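The Last Boat to Wundasden

The ferry left Dreltham at six, and she was the only passenger. She had the letter in her coat and two sandwiches in her bag.

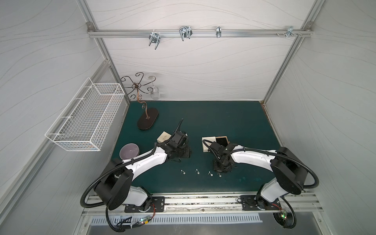 You'll want to sit inside, the skipper told her, it gets rough past the point. She stayed on deck until the town lights went.

The letter was from her aunt's solicitors, Phelan. The house had been built in 1919 and it was hers, with 3000 pounds for the roof. She had read it so often that the folds had gone soft.

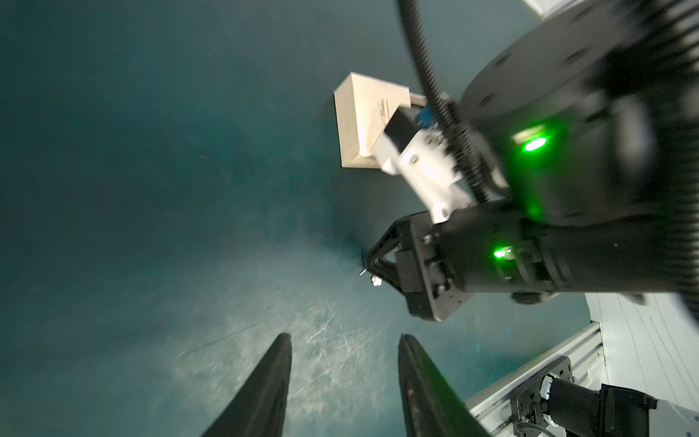

The House

The key was under the step. The kitchen smelt of coal and old apples. She lit the stove, ate a sandwich and wound the clock.

At nine the telephone rang.
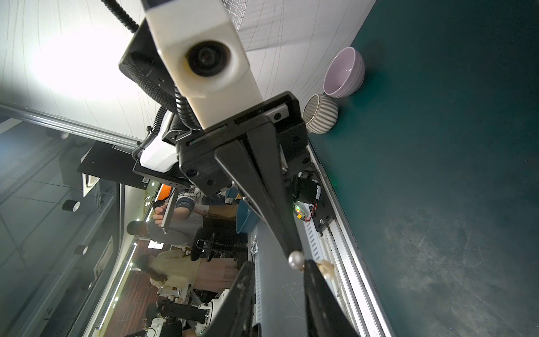 Are you stopping long? a woman asked.

Until the roof's done, she said, and went to look for a bucket.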